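Wekurberg Technical Program
Robot Skills Lab, Handout 6: Recording Demonstrations
Reading time: 2 min

We use cookies to remember your language setting. Accept | Manage

6.1 Two ways to demonstrate

In kinesthetic teaching, the operator holds the arm and moves it through the task. In teleoperation, the operator moves a leader device and the follower arm copies its joint angles. Graded recordings in this unit use teleoperation.
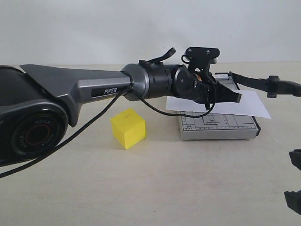

Why not guide the arm by hand for every task?
Hands and forearms end up in the camera views, and the trained policy will not have them there at run time. Two-arm tasks are also hard for one person to guide.

6.2 Logging

The Deltico recorder stores joint positions, gripper opening and all camera streams on one clock. Set the control loop to 200 Hz and check for dropped samples before saving. An episode longer than 55 s is rejected.
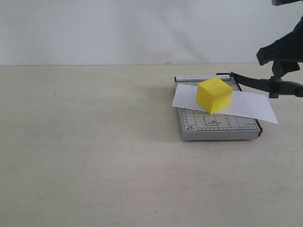
Segment labels are added after recording, in the Telunton viewer. Each label marks a change of contact or of goal. For the paper-cutting task, a yellow cube lying on the sheet is labeled as a separate object state from a cube on the table, and the two must not share a segment name. Use the names in Table 2.

6.3 Wrist view

The wrist stream gives the policy its closest view of the contact area. Confirm that both fingertips are visible when the gripper is closed.

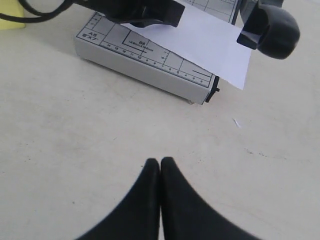
Fig. 6.3. Wrist view, fingertips together, trimmer base ahead.

6.4 Start states

Vary the pose of each object between episodes. A set of 300 episodes with one fixed layout generalizes worse than a smaller varied set (see Kakakhel exercise, part b). Keep both arms out of the fixed view for the reference shot.

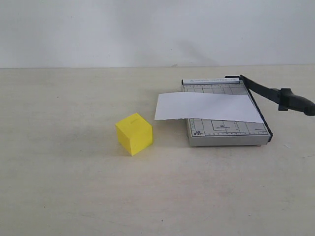
Fig. 6.4. Fixed view: cube on the table, sheet on the cutter.

Submit the logs and label files before the February lab.

Related
Handout 5: Leader-follower calibration
Handout 7: Behavior cloning baselines
Kakakhel exercise sheet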